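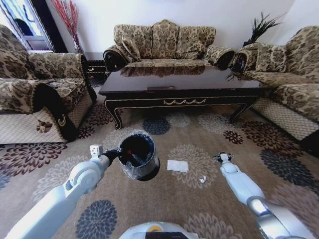 Can a home robot tidy a room well enough that you'd stop doing it yourself?

Going by what our group measured this term, it gets part of the way there, slowly, and somebody still has to check the floor afterwards.

Trillby: Floor Litter Pickup With a Two-Armed Robot
Final report, Group 9
Supervisor: Dariusz Pietrzak

Why we took this on

The project list called this one "autonomous tidying". I had doubts about the word autonomous from the first meeting, and most of them are still with me. Videos of robots picking things up are easy to find. What is harder to find is how many tries it took, and who put the rubbish where the arm could reach it. We wanted to write down both.

The task is small. There is paper on the carpet. The left gripper holds a bin with a clear plastic liner, the right gripper picks the paper up, and the paper goes in the bin. A person does it without putting down their phone.

Setup

We worked in a furnished sitting room instead of the lab, which has a plain grey floor and makes everything look better than it is. The room has a coffee table in the middle, sofas behind it and to the right, and an armchair on the left. The carpet is the real opponent. It is beige with big flowers in navy, maroon and cream, and a white tissue next to a cream petal is a mean thing to ask a vision system to find.

We used two kinds of litter: a tissue folded flat and a small crumpled piece of paper. Our control code is called Plestodus, after a typo in the first commit that we never fixed. The detector was trained on 3506 labelled pictures, 1077 of them taken on patterned floors. I labelled a good share of those and would not like to do it again.

What counted as a success

We argued over this for two weeks. The Głowacki rule, named after the seminar room where we settled it, says the paper must end up inside the liner, with no human hand touching the robot, the bin or the paper after the start. If the paper catches on the rim, that's a fail. I pushed for the strict version, and it cost us marks on our own chart.

Results

We ran 71 trials. The crumpled paper was clearly the easier of the two, as there is something for the fingers to close on. The flat tissue was a different story. The gripper often came down in the right place, closed, and lifted nothing. Pressing harder helped a bit but dragged the tissue along the pile.

The detector also reported litter that wasn't there, nearly always on the pale parts of the flowers. The arm would then make a careful, confident grab at the carpet. Shiny reflections on the bin liner confused it as well, though less often.

What I don't believe

Our midterm slides said the system "generalises to home environments". I asked for that line to come out of this report. We tested one room, with one carpet and two kinds of paper, and we chose the spots. Nothing here says what would happen with a sock.

The Gonetti gripper pads, which we printed in January, seemed to improve the tissue pickups. We changed the lighting in the same week, so I can't say which one helped.

Next group

Change one thing at a time. Have someone outside the group place the litter. Keep the failed runs in the same folder as the good ones, with the same file names, and plot them together.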